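Category: Project Updates / Grant Reporting
3 min read

Zeltport Fund, interim report on Kistunis (table clearing with two arms)
April 13, 2021

You asked last time for fewer adjectives and more results, so we will try.

The method, which we call Etim, learns from people steering the arms through a chore. We now hold 1,474 recorded runs, of which 103 had to be thrown out, mostly for operator sighing and the long pauses that go with it. The policy picks its next 20 moves at once, then thinks again. Letting it think more often made it slower and no wiser.

Cups remain our best object and our worst. The wrist view carries most of the load here, and a pale cup among pale prongs is a hard thing to find the edge of.

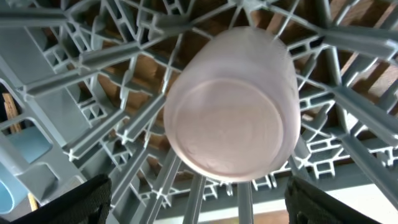 Figure 1. Wrist view of an upside-down pink cup in the dish rack.

Adding the wrist view cut dropped cups from 18 per test block to seven. We had promised you five. The two outstanding cups are being pursued.

Work with both arms on one object began later than planned, the Revulow controllers having arrived with the wrong firmware and a cheerful note. Thin, bendable items are the hard case: each gripper has its own opinion about where the edge is, and the card settles the matter by bending.

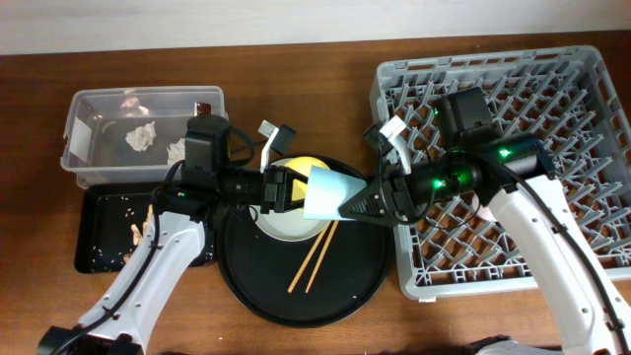 Figure 2. Both grippers at a light blue sheet over the plate; rack at right.

Next period we freeze the data set and run the full comparison, with results due in July. No extra money is requested, which we hope will be noticed.

We use cookies to improve your visit. Accept all | Manage choices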